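4 Jul 2018, Fellby bench notes

Second day with the Ulow trial license. Short version for anyone skimming: I like it a lot, and I want us to keep it past the trial.

Install took 40 minutes on the old workstation, most of it the download. The kitchen pack comes with two arms already set up over a counter, and you can swap the surface, the props and the lighting from one text file. No menus! I changed the countertop to marble, saved, reloaded, and it was there before I'd put my cup down. Jolley's package made us rebuild the whole world for that back in January.

Ran the pick task overnight with the default settings. 632 tries, and the log came out clean, one line per try, with the seed at the end so you can replay any of them. Replays matched every time I checked. That alone would have saved us a week on the last project.

Spent this morning on the two-arm layout: cardboard tray at the back, brown cutting board nearer, right arm reaching across both and the left one out over bare marble. Wanted to see how the forearm does when it has to pass over things to get at the far end of the counter.
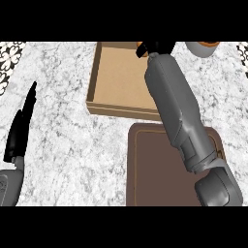
Gaëtan Lemaire thinks I'm too easy on it. He says the contact model is still the thing to worry about, that light objects slide too freely in every kit of this kind he has tried, and that he'd want to see the same task on the real bench before we pay for a single seat. He also asked what happens to our files if we let the license lapse. Fair question, no idea, have written to Rajput (they handle the sales).

On sliding: I turned friction up a notch in the props file and reran 90 tries. Fewer drops, but the wrist now hesitates a bit on the way down. Might be the planner, might be me. Tried it again with the step size halved and it's smoother, though each run takes 44 seconds and my fan sounds like a hair dryer.

Still to do:
- depth output, haven't touched it
- find out if the left arm can be parked by script
- send Gaëtan the friction numbers
- ask Rajput about a shared license for both rooms

Leaving the high-friction batch running tonight. Please don't reboot the workstation.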